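Chapter 4
Learning to Pack from Hand-Held Grippers

Most of us start robot learning at the wrong end. Buy the arm, then hunt for data. This chapter goes the other way round — people first, arm much later. A person carries the gripper, does the chore, and the camera on it keeps what the fingers met. Cheap. Messy. Good enough, as we'll see with the Rila set.

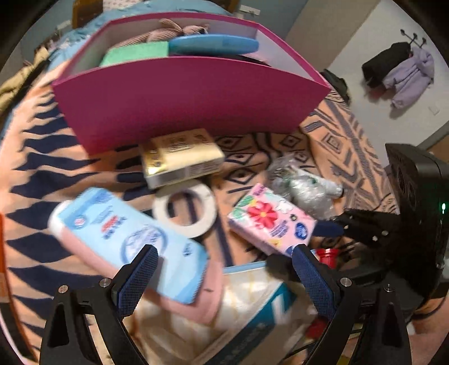 Figure 4.1 Two grippers at a floral carton, bedroom setting, open box behind.

Why a bedroom? Labs are too tidy. In the Sarkbridge trials Deepika Iyer ran 200 demonstrations on clean benches and the policy fell apart on its first cluttered bed. Soft surface, patterned cloth, things lying on other things. So we moved to homes in Purnisville, 20 of them, and changed nothing else in the methd.

We use cookies to improve your reading experience. Accept / Manage settings
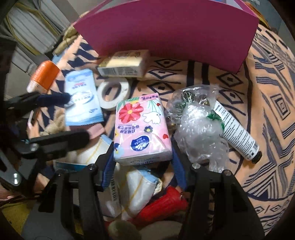
Each demonstration is one object, grasp to release. Two hands recorded seperately, then lined up by clock. Drift above 10 milliseconds and the pair is thrown out — harsh, but Dunne tried keeping them and the left hand learned to arrive late. Section 4.1 covers the clock. Section 4.2 the grasp labels, which take longer than you'd think.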